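From: Béla Erdős
To: Castari home cooks list
Subject: Re: [castari] Baked pasta for the May supper

On Monday, Flerer wrote:
> We've got 35 people signed up and I still don't know what to do about
> the sauce. Last year's baked ziti went dry on top before we got it to
> the table. Should I just double the cream? And does anyone have a pan
> big enough, or do we split it up?
> Also, is the garlic bread happening or not?

Hi Flerer and everybody,

Please don't double the cream! I tried that one Christmas and ended up with something like warm pudding with noodles in it (my kids still bring it up). What you want is more pasta water. Save a big mugful before you drain, stir it through the sauce, and let the whole thing look a bit too soupy when it goes in the oven. The ziti drinks it up.

I'd split it into 3 deep pans. One giant pan takes forever to heat in the middle and by then the corners are leather. Foil on tight for the first half hour, then off until the cheese gets some color. Pull the pasta off the boil a good 3 minutes early, too – it keeps cooking in the pan.

For the cheese I've been buying the low-moisture mozzarella from Parsons, the block, and grating it myself. The bagged stuff never melts the same way for me. A little provolone mixed in is very nice if somebody wants to spring for it.

Garlic bread is happening, I'm making it. Butter, parsley, way too much garlic, wrapped and ready to go in when the pans come out.

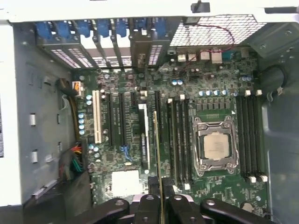
Can the pans be put together the night before? They'll keep fine in the fridge overnight, but hold back a cup of sauce to pour over just before baking, and give them an extra 15 minutes under the foil.

I can drop off two of my pans Monday evening if someone's there to take them. The third has a wobbly handle, so I'd want to carry that one myself.

Béla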